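Handling cell, looking after the two-arm bench
Notes for week 5, R. Priedītis. April 2022

Before power on
Arms parked, nobody leaning over the table. Check the base bolts both sides, then the rail. Clips on the rail snug, cable lying flat.

Cables
Most faults in this cell are cables. Run a finger from base to wrist on each arm. Loop at the elbow needs slack, if it goes tight at full reach re-route it before you run anythng. Wrist connectors: push, dont twist.

Grippers
Wipe the fingers, dry cloth only. Grit in the serrated plate = slips. The two arms don't have matching fingers so do NOT copy the close value across. Start at 34, go up in steps of 5. Stop when the pouch holds without creasing.

Cameras
Lens cloth, colour check, then re-zero. Ximena has the spare cloths.

Handover test
Left holds, right comes in, both on the pouch before left lets go. 100 passes, write down every drop in the log. Anything odd, tell Berkay the same day.

Lab sheet is due next session, bring your gripper vaules.

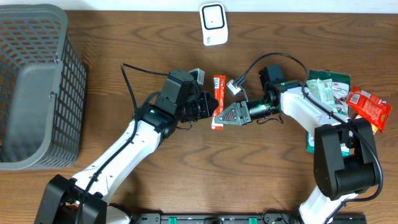
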